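Greifhand für Küche und Werkbank: Tipps nach einem Sommer mit dem Adari-Handgreifer

Seit August liegt bei mir der Handgreifer-Bausatz von Adari in der Schublade, also eigentlich liegt er meistens auf dem Tisch, weil ich ständig damit herumprobiere. Bestellt habe ich ihn über Trestwood, 126 Euro mit Versand, zwei Satz Finger dabei. Man hält ihn in der Hand, zieht am Hebel, und vorne gehen zwei Finger zu. Wer mag, schraubt das gleiche Fingerpaar später an einen kleinen Roboterarm. Ein paar von euch haben gefragt, was man damit im Haushalt anfangen kann, deshalb ein paar Tipps, ziemlich ungeordnet.

Finger zuerst nur handfest anziehen. Ich habe beim ersten Mal gleich den Inbus genommen und die Schrauben richtig festgeknallt, danach standen die Finger leicht schief und haben nur noch an den Spitzen gegriffen. Besser: Schrauben locker rein, ein Stück Karton zwischen die Finger klemmen, ausrichten, dann festziehen.

Gläser mit Schraubdeckel immer unterhalb der Schulter packen. Ein volles Gurkenglas mit 740 Gramm hält der Greifer bei mir problemlos, über 1.000 Gramm wird es im Handgelenk unangenehm. Der Greifer kann das wohl, ich nicht.

Gummi hilft! Ein breiter Streifen aus einem alten Fahrradschlauch, um jeden Finger gewickelt, und schon rutscht auch eine Keramiktasse nicht mehr weg. Bitte kein doppelseitiges Klebeband, die Reste bekommt man kaum wieder runter. (Speiseöl, zehn Minuten einwirken lassen, dann mit einem Holzspatel.)

Mehlstaub ist der Feind der Gelenke. Nach dem Backen pinsle ich sie mit einem trockenen Kuchenpinsel aus. Das Silikonfett von Laskowska funktioniert gut, ein Tropfen pro Gelenk, mehr schmiert nur. Laut Anleitung soll man nach 2.000 Griffen nachfetten, aber wer zählt das schon mit, ich mache es einmal im Monat.

Eingeschweißte Sachen sind eine eigene Disziplin. Folie ist glatt, und runde Dosen oder Röhren rollen weg, sobald ein Finger früher ankommt als der andere. Ich lege inzwischen ein feuchtes Spültuch unter und gehe von oben ran, beide Finger offen, langsam absenken — erst zumachen, wenn auf beiden Seiten gleich viel Luft ist. Quer zur Länge greifen und möglichst in der Mitte, sonst kippt das schwerere Ende nach unten.

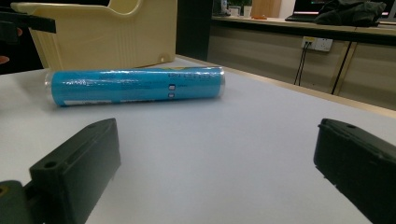 Passen die Finger von Plundcombe auch an den Adari-Griff?

Mit dem Adapterplättchen schon, das muss man aber extra bestellen, und die Schrauben aus dem Adari-Satz sind dafür zu kurz. Ich habe welche aus der Restekiste genommen, vier Millimeter länger, seitdem sitzt alles.

Noch etwas zum Aufbewahren: den Greifer mit offenen Fingern weglegen. Geschlossen drückt die Feder dauernd gegen den Anschlag, und mein erster Hebel hatte nach ein paar Wochen spürbar Spiel. Trestwood hat ihn ohne Diskussion getauscht, das fand ich nett. Und die kleinen Unterlegscheiben aus dem Beutel unbedingt in ein Schraubglas umfüllen, der Beutel reißt beim zweiten Öffnen.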